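Rivuven Music Service - Support Center
Ticket: Listening history and genre totals incorrect in annual summary
Status: Resolved
Product area: Annual Summary, Genre Labels
Opened: November 2020

Description submitted by account holder

The annual summary on my account lists "Pastow folk" as my leading genre. I have not knowingly played any artist in this genre. The summary also reports 3,160 plays for the year, while the history page in account settings reports a little over half of that. I have signed out and in again on both of my devices, and the figures have not changed. Please advise which of the two totals is correct and how the genre was assigned.

Ľubomír Matoušek

First response from Support

Thank you for contacting Rivuven Support. We have reviewed the public portion of your account and confirm that the two totals differ. Before the matter can be passed to the Catalog team, please complete the following steps and reply with the results.

1. Open Settings, then Privacy, and confirm whether Private Listening was switched on at any time this year.
2. Open Settings, then Devices, and remove any device that you no longer use.
3. Open the history page in a web browser and select Reload Totals at the foot of the page.
4. State whether any other person has access to the account.

The summary should be viewed in a browser for the purposes of this ticket. The mobile application keeps a saved copy and may continue to display earlier figures.

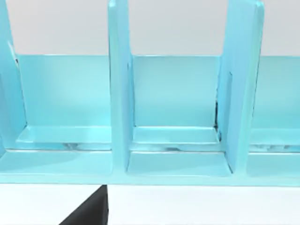 Ľubomír Matoušek: Steps 1 to 4 are complete. Private Listening has never been on. I removed one old tablet. Reload Totals had no effect, and the history page still stops at 2,000 plays exactly, which seems to me too round a number to be a true count. No other person uses the account. I would add that the playlist I use most often is "Onyeka Evening," and I did not make it myself. I followed it in April.

Second response from Support

Thank you for the additional information. The history page displays a maximum of 2,000 entries. Older entries are kept on the account but are not shown, and the page does not at present tell the reader that the limit has been reached. The annual summary is not subject to this limit. On that basis the figure of 3,160 is the correct total for your account.

The genre label is a separate question and has been sent to the Catalog team. The ticket will remain open until their findings are received.

Internal note, made visible to customer

Catalog reviewed the playlist "Onyeka Evening." Six tracks on the playlist are credited to the performer Arnel. These tracks were delivered by the distributor without a genre. Where no genre is supplied, the system assigns one according to the other playlists on which the track appears. A fan-made playlist with more than 1,000 followers used "Pastow folk" in its title, and the label was copied from there to all 6 tracks. It was then counted in the summary as if it were a standard genre.

The tracks themselves are instrumental piano recordings. Catalog has changed the label to "Piano" and has removed "Pastow folk" from the list of genres that may appear in a summary. The playlist title has not been altered, as titles are chosen by the listeners who create them.

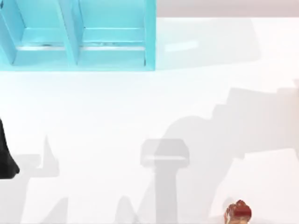
Storage unit, seen from above

Third response from Support

The correction has been applied to your account. To view the revised summary, please do the following.

1. Close the mobile application fully on each device.
2. Open the summary page in a browser while signed in.
3. Select Refresh Summary. The button is available once per day.
4. Confirm that the leading genre reads "Piano."

Share cards that were saved or posted before the correction will continue to show the earlier label. They cannot be changed by Rivuven and must be made again from the revised summary.

Reply from account holder

The summary now shows "Piano" as the leading genre, and the total is unchanged. The share card was made again without difficulty. I would ask that a notice be added to the history page regarding the limit. Otherwise the ticket may be closed.

Closing note

The request for a notice on the history page has been recorded as a product suggestion - no release date can be given. Other account holders who see "Pastow folk" in a summary should select Refresh Summary before opening a new ticket. If the label remains after one day, please include the name of the playlist played most often and the country in which the account is registered.

Related articles
How genre labels are assigned
Why your history page and summary may differ
Making a new share card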